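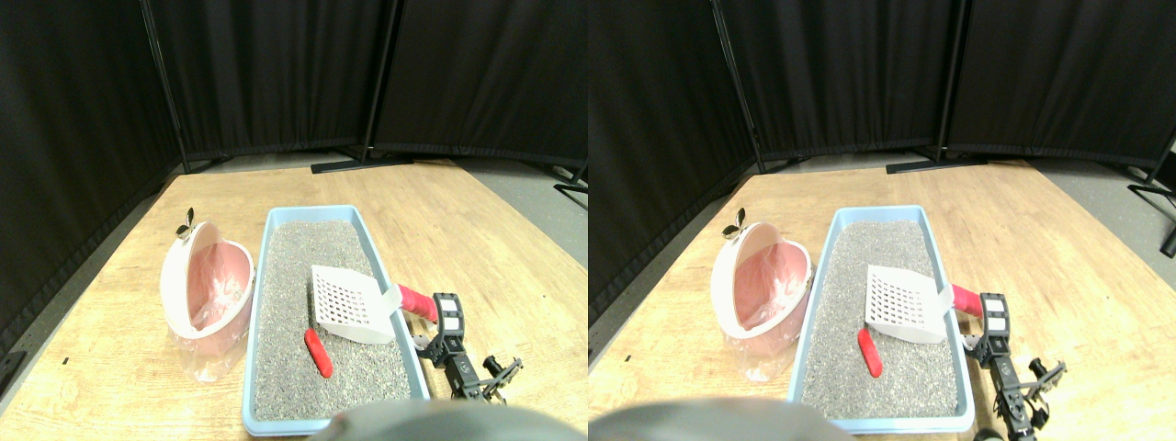 The gripper beside the red handle of the scoop, at our test table in Susstead.

A robot that drops a thing should say so

In June our small group at Astonell had a failure which I still think about, although nothing was broken and no person was hurt. The task was to clean a cat litter tray. The arm must take the scoop by its handle, lift a small red object out of the litter, carry it to the bin and let it go. A child can learn this in one afternoon. For the arm it is difficult, and I have no complaint about that.

My complaint is about the report. During one run the scoop turned in the fingers and slid back into the tray. The arm did not stop. It went over the bin with nothing in the gripper, made the tipping movement with great care, came back to its rest position, and the program Stukik wrote one word in the log: "complete". If I had read only the log that evening, I would have gone home content.

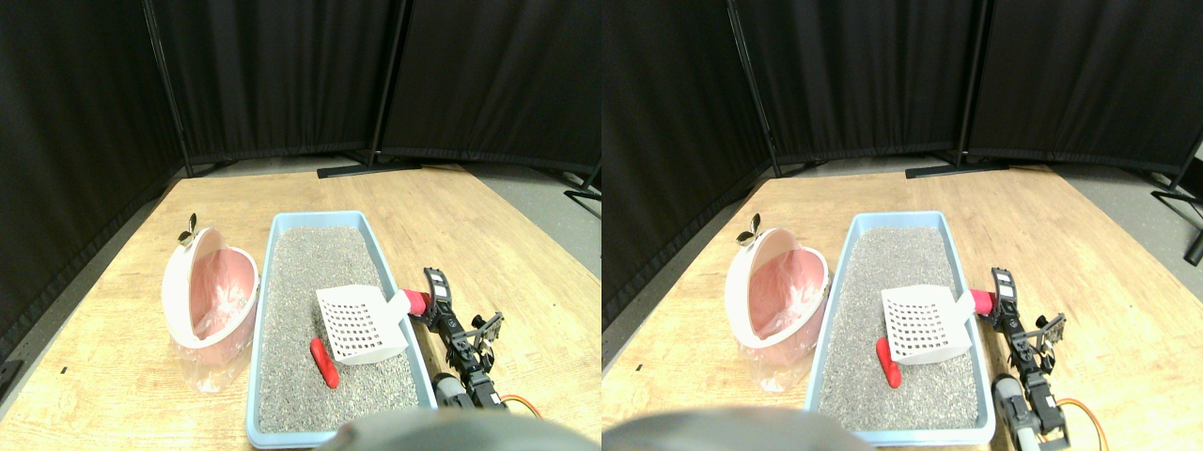

Some of my colleagues said that this is a small bug and we should repair it and continue. We did repair it. The program had only checked that each movement was finished, and it never checked that the scoop was still in the hand. Now it compares the opening of the fingers before and after the lift, and if the difference is more than 2 millimetres it stops and asks for help. The change was 4 lines long.

But I do not agree that it was small. We had a machine which was sure of its result and had no grounds to be sure. With litter, the cost is a dirty tray. Put the same program in a kitchen, with a pot of hot water, and let it believe that the pot is in its hand. The movements will be just as smooth, and the people who stand near will trust them because they are smooth.

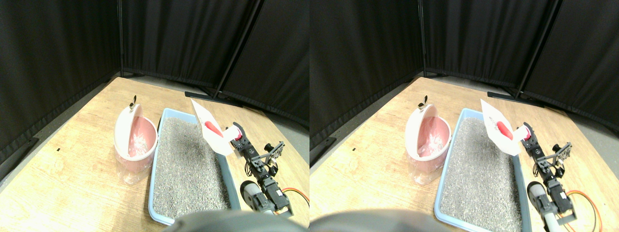 The gripper holds something white and flat over the far corner of the tray.

There is also an argument from the side of business, and I want to be fair to it. A robot which stops often is annoying. A customer who must come to the machine many times in one morning will soon do the work by hand. Our partners at Widmer told us this very plainly, and they have sold machines for longer than I have built them. They asked if the check could be switched off for demonstrations.

I was against it, and I am still against it. In a demonstration people form their idea of what the machine can do. If it hides its mistakes there, they will learn the wrong idea and take it home with them. I would prefer to show an arm that stops in front of 40 guests, with a clear message on the screen, and then to explain what the message means.

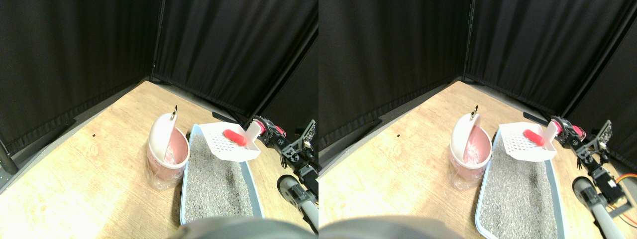
The scoop at the far end of the tray, the arm close to it. On the left is the bin, with its lid open.

I do not ask for a law about this. I ask for a habit among those of us who write such programs. The word "complete" should be used only when something has been measured at the end of the task: a weight in the bin, a look at the tray, anything outside the arm's own plan. When there is no measurement, the log can say "movement finished, result not known". It is a longer sentence and customers will not love it. Our log has used it since June, and I read it now with more attention than before.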